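25/04/2026

# Clevero opens a refurb bench for old desktop computers, and I'd love you to send us yours

I've been mending computers for longer than I care to admit, and I'm very happy to be writing this one. From today Clevero is taking in old desktop towers from homes, schools, clubs and small offices, putting them right, and passing them on at a price people can manage. We've called the scheme Prolora. (We had a longer name, but it wouldn't fit on the van.)

It started last October with a phone call from a school that was clearing out its computer room. They had 20 towers stacked in a corridor and a skip booked for the next morning. I drove over with a colleague, we filled the van, and by the end of the following week most of those machines were running again on our back bench. A bit of cleaning, some swapped memory, a few processors changed over, fresh paste, and off they went. I remember standing there thinking, why on earth aren't we doing this all the time?

So now we are! Since that first load we've checked over 400 desktops, and the parts drawers hold 3,667 tested bits and pieces, from memory sticks to side panel screws. I know the number because we did a full stocktake before launch, and my knees haven't forgiven me.

Most of what we do is old-fashioned bench work. The tower goes down on its side, the panel comes off, and we have a good look before touching anything else. Dust first, always. Then the memory, the drives, the cards and the fans. The processor gets left until we're sure the board is worth the effort, and while the chip is out of its socket it sits in a holder of its own. A chip left rolling about on a bench picks up grease and knocks, and a bent pin in a socket can finish off a perfectly good motherboard.

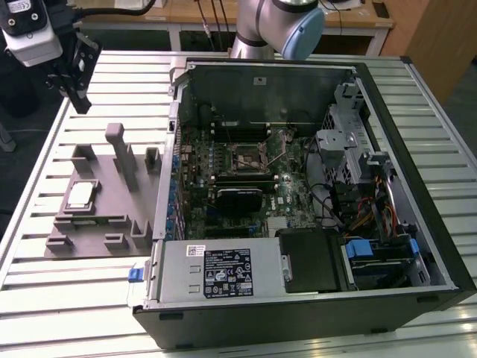

Can an old desktop really be made useful again by changing the processor?

Quite often it can, as long as the new chip fits the same socket and the motherboard's own software knows what to do with it. We check both before we open a drawer. If the board won't take anything better, we'll usually look at more memory or a solid-state drive, and for everyday jobs those can make a bigger difference anyway.

People ask me about their files more than anything else, and quite right too. Please copy off whatever you want to keep before the computer comes to us. Every drive is wiped before the machine goes any further, and if you'd sooner take the drive out and keep it, that's fine by me. Just stick a note on the case saying it's gone, so I don't spend ten minutes hunting for it.

We'll take towers of pretty much any make, working or dead, with or without a side panel. Missing feet, scratched paint, a power button that needs a biro to push it: all fine. We can't take laptops or monitors at the moment, or anything that's been sitting in water. Keyboards and mice are welcome if they're clean. (Please, please shake the crumbs out.)

Our finished computers will be sold from the front counter at Echeverri, our shop and workshop, and each one comes with a card listing what was changed and what was left alone. I wanted that card from the start. When I buy something second-hand I like to know what's been done to it, and I don't see why a computer should be any different. Every machine also has a 2 year guarantee on the parts we've fitted.

Whatever can't be saved gets stripped. Good memory, fans, cables and heatsinks go into the drawers for the next job, and the bare cases and dead boards are collected by Cisex for recycling.

If you've got one old tower under the stairs, bring it to the counter during opening hours and we'll take it off your hands there and then. If you've got a roomful, get in touch first, as we'll need to clear some floor and find the trolley. Schools and clubs can ask for a collection, and there's no charge for that. We're also glad to hear from reporters who'd like to come and see a machine being worked on. I'll put the kettle on and clear you a stool.

**About Clevero**

Clevero repairs, refurbishes and sells desktop computers from its Echeverri workshop. Prolora is its take-back and refurbishing scheme for homes, schools, clubs and small offices.

**Press enquiries:** please contact the Clevero workshop and ask for the Prolora bench.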